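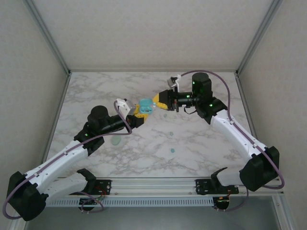 3.2 Nest density and substrate use

Plots at the Darkow site were searched between first light and 10:30, when surface activity dropped off at all but the shaded stations. Each plot was walked in parallel lanes, and every stone that could be lifted by hand was turned and set back in its original position. Open ground between stones was examined for crater nests, soil mounds and entrance holes without tumulus. Leaf litter was sifted only where it was deeper than the width of a hand, so that litter-nesting species are probably underrepresented in the counts given here.

In total, 698 nests were located, of which 42 could not be assigned to species because no workers were recovered after excavation to the depth of the first chamber. These are excluded from the comparisons of substrate but retained in the density estimates. The remaining nests were grouped by position: under stone, in open soil, at the base of a grass clump, or in dead wood on the ground. Nests that began under a stone and had a second entrance in open soil were scored as under stone. This rule affects mainly the larger colonies of Formica, in which secondary entrances were common.

Use of stones differed with slope. On the south-facing slope most nests of Temnothorax were under flat stones with one edge resting on bare gravel, and few were found under stones sunk more than halfway into the soil. On the north-facing slope the same genus occurred under stones of all shapes, and also in hollow stems, which were not part of the standard search. Lasius showed the reverse tendency. Its nests were under deeply set stones on the dry slope and in low mounds among grass on the moist one. A similar shift was noted by F. Torvik (pers. comm.) in pasture near Gratico, although grazing there makes a direct comparison difficult.

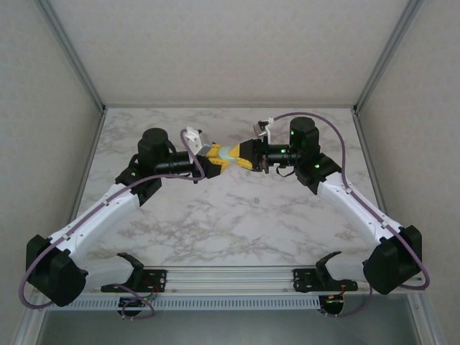 Stone thickness explained more of the variation in occupancy than stone area did. Thin stones warm early in the day but lose heat soon after sunset, and brood was seldom present beneath them in the afternoon. Under thick stones, brood was found against the lower surface in the morning and in deeper chambers later on. We did not record temperature inside nests, and the thermal interpretation therefore rests on brood position alone. Repeat visits in March, before the grass had started to grow, gave the same ranking of substrates but fewer nests overall. Several stones occupied in the main survey had workers below them only in soil chambers, with no galleries open at the surface.

Crater nests were confined to fine soils. Figure 2 plots the number of crater nests per plot against the proportion of sand in the upper soil layer. The relationship is weak at the Darkow plots and absent at Baxter Flat, where the soil surface had been disturbed by vehicle tracks. After rain the craters were flattened and could be missed — workers rebuilt most of them within a day — and plots searched on the morning after a storm were for this reason searched again.

Figure 2. Crater nests per plot in relation to sand content of the upper soil layer. Filled circles, Darkow; open circles, Baxter Flat. Plots disturbed by vehicles are marked with a cross.

Colony size was estimated from a subset of nests excavated completely. The largest, a Formica colony at the lower margin of the north-facing slope, held 1,272 workers and two dealate queens. No other excavated nest contained more than one queen, but queens may have been lost in the deeper galleries, which collapsed during digging in two cases. Workers were counted in alcohol after sorting from the soil, and callows were counted together with mature workers. Males were present in a small number of nests and were not used in the size estimates.

Vouchers from every plot were pinned and labeled with plot number and nest position. Where a nest contained workers of clearly different size, both ends of the size range were mounted. Specimens from the unassigned nests consist of fragments only and are kept in vials with the soil samples.

Related articles
Seed removal by harvester ants along a grazing gradient
Notes on the ants of the Jitilix Basin
Brood position and stone thickness in montane Lasius
Pitfall traps and hand search compared in dry grassland
A key to the mound-building Formica of the northern plots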